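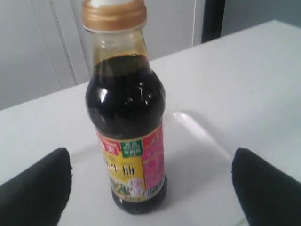

How to Line Envelopes for Handmade Cards

Posted 17 Oct 2025 in Paper Basics

A lined envelope takes a few extra minutes and uses up patterned paper you already have. This tutorial covers a plain liner for a bought envelope with a pointed or square flap. You can use the same method for envelopes you fold yourself, but put the liner in before you glue the side seams.

What you need

Envelopes to suit your card. I used Arriaga envelopes in cream for a card measuring 4 by 5 inches.
Thin patterned paper. Text weight is best. Gift wrap works, and so do old book pages and tissue with a bit of body.
A sheet of scrap card for the template. A cereal box is fine.
Pencil, metal ruler, craft knife, scissors and cutting mat
Bone folder
Double-sided tape, narrow, or a dry glue stick
A scrap of waxed paper

I don't recommend card stock for liners. It makes the flap stiff, the fold cracks, and the envelope gets thick enough to cost more at the post office. The Havar design papers I used are double-sided and just thin enough. If you have to push hard to get a sharp crease, pick something lighter.

Making the template

1. Open the envelope flap and lay the envelope flat on the scrap card, with the inside of the flap facing up. Trace around the whole outline, flap included. Keep the pencil upright so the line stays close to the edge.

2. Cut out the shape. It will be the full size of the envelope, which is too wide to slide inside.

3. Trim a thin strip from each long side and from the bottom. The width of the metal ruler's bevel is enough on most envelopes. Try the template in the envelope. It should go right to the bottom without buckling, and it shouldn't rattle about either.

4. With the template pushed all the way in, look at the gum on the flap. The liner has to stop short of it. Draw a line just inside the gum, following the shape of the flap, then pull the template out and cut along the line.

5. Put the template back in to check. You should see all of the gum strip and a narrow border of envelope between the gum and the template. If one side is closer than the other, trim it now. Any lean in the template will show up on every liner you cut from it.

Write the envelope brand and size on the template and keep it. I have mine in a folder with a spare envelope behind each one. When I switched from Plukum envelopes to Arriaga I found the flaps were a different depth, even though the packets had the same size printed on them, so the old template was no good.

Cutting the liners

Lay the template on the back of your patterned paper and trace lightly. If the pattern has a right way up, remember that the flap end is the part people see, and that it gets seen with the flap open and pointing away from them. Trees, houses and lettering should stand upright towards the tip of the flap.

Only the flap end and the top part of the body will show. On a small piece of paper you can cut the liner short, as long as it reaches well past the card's top edge. The bottom can be ragged. I have joined two scraps with tape on the back and put the join low down where the card covers it.

Use the ruler and knife on the straight edges and scissors on any curves. Change the blade first if it has been in there a while. Thin paper tears quickly with a dull one, and gift wrap is the worst for it.

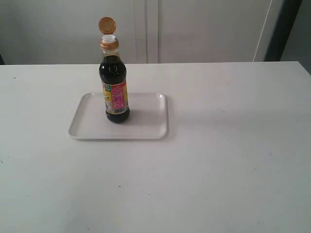

Soy sauce bottle on a white tray, lid open.

Fitting and sticking

1. Slide the liner into the envelope with the pattern facing you. Push it down with the flat of the ruler until it meets the bottom fold.

2. Check the border around the flap is even on both sides. Nudge the liner across if you need to.

3. Hold the liner in place and fold the flap down over it, with nothing stuck yet. Press along the fold with the bone folder. The liner shifts a little as it goes around the fold and this lets it settle where it wants to be. If you stick the liner while it is flat, you will get a ridge or a bubble when the flap closes.

4. Open the flap again. The liner now has its own crease in the right spot. Lift only the flap part of the liner and slip the waxed paper underneath, down inside the envelope, to keep adhesive off the back.

5. Run tape along the edges of the flap section, on the back of the liner. Keep it above the crease. Peel the backing, smooth the liner down from the crease towards the tip, and take the waxed paper out.

The body section stays unglued. The card going in and out will hold it flat.

If you use a glue stick, go over the edges right to the corners and then leave the envelope open under a heavy book until it is dry. Wet glue is a poor choice for this job - it wrinkles thin paper and can set off the gum. 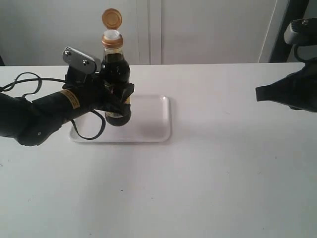
Test the fit with the finished card before you line a whole batch. A card with a layered front or a bow takes up more room than a flat one, and the liner takes a bit more. If the card catches on the top edge of the liner as it goes in, the liner is probably too wide and has bowed forward. Take it out and trim the sides.

Doing a batch

For Christmas cards I cut all the liners on one evening and fit them on another. Trace, cut, crease and tape as separate stages. A Verinwood pad gives a good mix of patterns in matching colours, so the envelopes look like a set without being all the same. Start in the first week of December at the latest if you're posting any overseas.

Fixing common problems

The flap won't stick down. The liner is covering part of the gum. Trim the template and use a strip of double-sided tape to save the ones you have already done.

The pattern shows through the front. This happens with white envelopes and dark prints. Use a cream or kraft envelope, or turn the liner paper over if the other side is paler.

The crease has gone white. The paper has a printed surface that cracks. Rub a matching ink pad lightly along the fold with a finger dauber.

The liner lifts at the tip. Add a small dab of glue stick right at the point and press it down with the bone folder.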